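Report of a Visit to the Student Robotics Project at Trutlow College

Prepared for the Schools and Colleges Liaison Group, July

Members of the liaison group were received at Trutlow College on the closing afternoon of the summer term. The visit had been arranged at the invitation of the engineering department, which wished to show how its second-year project group has prepared for the Jolico Cup, the regional competition for student teams working with humanoid robots. The party assembled in the main reception at 1.30 p.m. and was taken directly to the first floor of the Dillero Building, where the project has had the use of an office since the spring.

The college has 536 students on its technical courses. The project is open to all of them, although the department told us that most applicants come from the electronics and computing routes. Members attend for 80 hours over the year, outside the normal timetable, and each keeps a logbook which is marked alongside the coursework. A grant of £2000 from the Bako Education Fund has paid for cables, spare parts and travel to the competition. Staff time is met by the college.

The task set for this year's Cup is called Office Filing. The robot must open a cupboard, take hold of a ring binder and move it to the place named by the judges. Teams are not told beforehand which binder will be chosen. Up to 200 points are available, divided between the handling of the doors and the handling of the binder, and points are lost for each occasion on which a student has to step in. 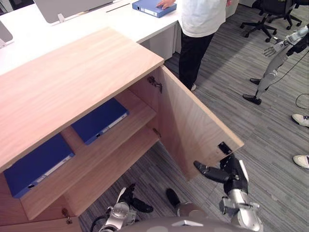 The department explained that the doors had taken up far more of the year than expected. The students' first plan, drawn up in the autumn, gave two weeks to them and the remainder to the binders. In the event the doors were still under discussion after the spring break. A hinged door moves in an arc, and the hand must follow that arc without pulling against the hinge. The group tried several methods on paper before settling on one in which the fingers work from the free edge and the wrist is allowed to give a little. The written account of this work, which we were able to read, was clear and candid about the methods that had been dropped.

We asked how work was shared out. Each session has a lead student, a note-taker and a safety lead, and the posts change hands every fortnight. The safety lead alone may give the word to begin, and all others are expected to stand clear once it has been given. We were pleased to find this set down in writing and signed by every member of the group. The stop procedure is rehearsed at the start of each session, and visitors are given the same briefing as the students.

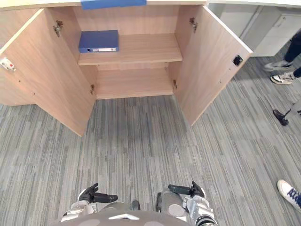
Scoring for the second half of the task was a matter on which the students held firm views. Under the Cup rules a binder counts as filed only if it is left fully within the compartment named, and the group considers that the rules should also say which way the spine is to face. Their practice cabinet has a single shelf between its upper and lower compartments, and a blue binder laid flat at the left of that shelf, with its spine to the front, shows its label slot to anyone standing before the open doors. The students argued that a filing task should reward a result of this kind, and they have written to the organisers to say so. A reply had not been received at the time of our visit.

The group also raised the question of carpet. The competition is held in a sports hall with a hard floor, whereas the office at Trutlow is carpeted throughout. The department has asked for the use of the dining hall during the holiday so that the team may practise on a surface closer to that of the competition — a request which the liaison group is happy to support.

Tea was served in the staff room at 3.45 p.m., when members had the opportunity to speak with students about their plans. Several intend to apply for apprenticeships, and two hope to return next year to help the incoming group. The department would welcome offers of work placements from local employers, and these should be sent to the college office before the start of the autumn term.

The liaison group records its thanks to the staff and students of the college. A copy of the project handbook has been placed with the group's papers and may be borrowed on request.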